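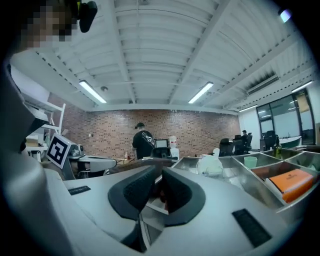
Prultent asked us in the last call why we still rent the kit after the trial months, when buying looks cheaper on paper. It is a fair question, and the fund also wants to know if the hand-held kit can be recommended to the other sites. Our answer today is yes for short tasks, and not yet for long ones.

Work done in this period

We tested the Linitico hand-held gripper kit on sorting and picking tasks. The operator holds the tool in the hand and does the task with it, and the recording is later used for training the arm. In total we kept 445 recordings. Another 37 were rejected, most of them for the same fault: the tool lost its tracking when the operator turned it too quickly.

The tasks were chosen together with Sutherland. They use common goods such as boxes, cups and bottles, in a steel tray with divided bins. The bins with angled walls are the most difficult, and new operators needed more practice there than we have planned.

What we think about the kit

The finger pads hold boxes well. With thin plastic bags the result depends very much on the operator. The weight is acceptable for the first half hour, after this people begin to rest the elbow on the table and the movement becomes less natural. We now change operators every 29 minutes, which is not elegant but it works.

The manual is the weak side. The chapter on calibration describes an older version of the software, and we lost almost one week in November before the support desk sent us the correct pages. Since then their replies came always on the same day.

Costs

The rent is within the budget. Spare pads were not included in the contract and we paid them from the line for small materials. We ask for your permission to keep it so until the end of the project.

Next period

The comparison with the Plaltum kit will start when the second unit arrives. We plan 18 tasks, the same for both kits and with the same operators. The draft of the buying advice will follow after this comparison, together with the updated cost table.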